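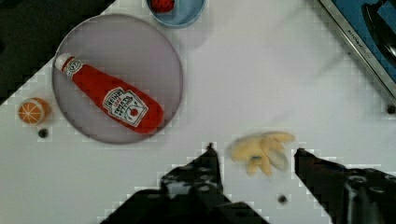
From: Ottilie Kaufmann
Subject: Re: [slow-telly] Is Strebel worth the second series?

86 shares | 13 comments

On the evening before last, Marek wrote:

> Finished the first run of Strebel last night and I can't decide whether
> to carry on. The first four were terrific. Then they sent him to
> the coast and he seemed to forget he was a detective. Does it
> pick up again? Also, has anyone here got through Carton? My sister
> raves about it but she also raved about the one with the lighthouse, and
> I want those evenings back.
>
> And is it just me or has Skulluvo hidden the subtitles again?

It isn't just you. On my set they've moved to a little speech bubble that only appears if you pause, press up twice and then wait long enough to lose hope. Once they're on they stay on, including for programmes in English, so I now know that the wind in Strebel is always "ominous" and the door in his flat "creaks thoughtfully".

On to the main question. Yes, carry on, but skip the opener. It's 86 minutes long and about 20 of those are a recap of things you've just watched, followed by Strebel looking at a harbour. All you need to know is that the sister has sold the garage and he's no longer speaking to the pathologist. From episode two they put him back in town, give him a proper body and let him be rude to people, which is what we all came for. Episode five is the best thing they've done. It takes place entirely in a dentist's waiting room and I didn't look at my phone once, a thing I can't say of my own nephew's wedding.

The finale is a mess. I won't spoil it, but when the man with the dog turns up, go and put the kettle on. You won't miss anything and you'll be in a better mood for the last ten minutes, which are good.
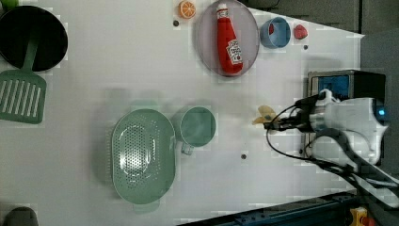

Frying pan and green spatula, with the ketchup and the orange further along.

Carton is harder to advise on. I've seen all of it, mostly on my own, as my husband left during the second episode and took the biscuits. It's set in a packaging works outside a town called Cliludley, and for the first three hours the plot is that somebody has been getting the box sizes wrong. I'm aware of how that sounds. Stick with it. The foreman turns out to be worth every minute, the woman in accounts is the funniest character I've seen on telly for ages, and there's a strike in the middle that made me properly cross on behalf of people who don't exist.

Two warnings. The episodes have no fixed length, so one is over before your tea's cool and the next goes on for 130 minutes with no natural place to stop. And the accents come and go. The elder brother starts out as local as a bus shelter and by the end sounds as if he reads the shipping forecast.

If your sister is the same one who recommended the lighthouse, I'd like it noted that I was the only person on this list to defend the lighthouse, and I stand by the first half.
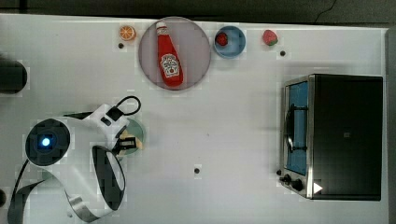
Strawberries in and out of the bowl, toaster oven on the right.

Other things I've watched since the clocks became a nuisance:

The Cliludley special, listed separately from Carton for reasons best known to Skulluvo. It's a sort of Christmas episode, shown to me in October. Somebody has a baby in a loading bay. Perfectly nice, and you can do the ironing to it.

The first two parts of that cookery contest where everyone's kind to each other. I gave up. I want at least one contestant who hides the good whisk.

A very old thriller, black and white, in which a man is chased across a moor by his own accountant. I found it by scrolling past what Skulluvo claims are 3,626 titles "picked for you" – if they really were picked for me, somebody there thinks I'm a fourteen-year-old boy with a motorbike.

So, Marek: Strebel from episode two, then Carton when you've got a clear week and nobody in the house who needs things explained. Write back when you reach the waiting room. And if anyone has worked out how to stop the next episode starting over the credits, please tell the list, slowly, with the names of the buttons.

Ottilie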